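Bon, ça faisait des mois que je voulais un vrai sous-main pour la table verte du bureau, et j'ai fini par craquer pour l'Ekora de chez Hesach (le gris anthracite, évidemment, le beige est salissant !). Rectangulaire, grand, avec un petit rebord et une règle imprimée le long du bord. C'est surtout la règle qui m'a décidée.

Première impression : la surface a du grain, un côté un peu moucheté que j'aime beaucoup. Les feuilles ne filent plus dès que j'ouvre la fenêtre, et ça, déjà, merci.

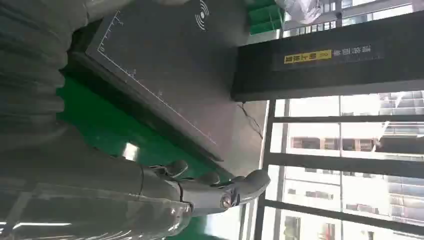 Côté règle, les chiffres sont vraiment minuscules. Le soir je plisse les yeux, et pour couper droit je reprends ma vieille règle en métal. Dommage ! Il y a aussi le symbole sans fil, le petit point avec ses arcs, mais je n'ai pas encore essayé avec mon téléphone, donc je ne note pas là-dessus.

Livré en 4 jours, carton nickel. Je mets quatre étoiles, la cinquième quand ils grossiront les chiffres.

11 février 2018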